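Vellbridge Workshop Services
Inspection checklist: work boards and fixture tables
Site: Waltden, bench area 2
Issue: February

Scope. Covers hardwood boards fastened to perforated tables, the fasteners, loose parts kept on the board, and the floor space next to the table. Power and guarding are on the electrical checklist and are not repeated.

Mark each line OK, ACTION or N/A. A comment is required for every ACTION. Lines left blank are treated as not inspected.

Section A – Table

A1. Table level in both directions. OK
A2. Feet locked, no rocking when loaded at one corner. ACTION
Comment: rear left foot had backed off by a turn. Reset and locknut tightened. Recheck at next inspection.
A3. Holes free of chips, glue and broken screws. OK
Comment: two holes near the back edge were packed with sawdust, cleared with a vacuum. Do not use compressed air on this table.
A4. Surface coating intact. OK
A5. Table label legible. Asset number 1146. OK

Section B – Board

B1. Board lies flat with no visible lift at the corners. OK
B2. Glue lines closed along the full length. OK
Comment: checked with a 0.1 mm feeler gauge at both ends. The gauge did not enter any joint.
B3. Edges and corners free of splinters. ACTION
Comment: raised grain on the right edge, sanded by hand to 180 grit. No filler used.
B4. Overall length within tolerance of the drawing, 980 mm nominal. OK
B5. Surface free of oil, wax and adhesive residue. OK
Comment: the darker streaks in the maple are grain and should not be sanded out. A previous inspection recorded them as staining and the board lost thickness for no benefit.

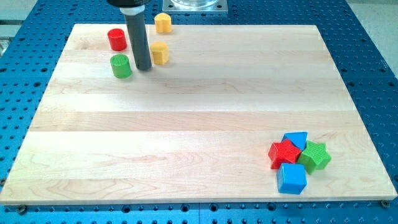
2 min read | 500 words

Section C – Fasteners

C1. Screws present at the near corners, heads seated. OK
Comment: both near-corner screws are dark-headed and must be replaced with the same type if removed. Mixed heads have caused trouble on the Muvthorpe tables – the taller ones catch sleeves.
C2. Screws at the far corners present and seated. OK
C3. Torque checked with the preset driver. OK
Comment: driver no. 239, calibration in date.
C4. No cracks running from the screw positions. OK

Section D – Loose parts

D1. Parts match the set list: one red cylinder, one green cylinder, two yellow blocks of different profile. OK
D2. No chipped edges or split plastic. OK
Comment: rub a thumb around the top edge of each piece. Small chips do not show well on glossy pieces.
D3. Textured face of the green cylinder clean. ACTION
Comment: dust held in the crosshatching. Brushed out with a dry nylon brush. Solvent is not permitted.
D4. Flat faces sit on the board without rocking. OK
D5. Set returned to its tray at the end of the shift. N/A
Comment: inspection was done mid-shift.

Section E – Surroundings

E1. Floor clear on all four sides of the table. ACTION
Comment: pallet of Varghese panel stock left within the walkway. Moved to the rack by the bench area crew.
E2. Lighting even over the board, no glare at standing height. OK
E3. Waste bin emptied. OK

Result: pass with actions closed on the spot, except A2, carried forward.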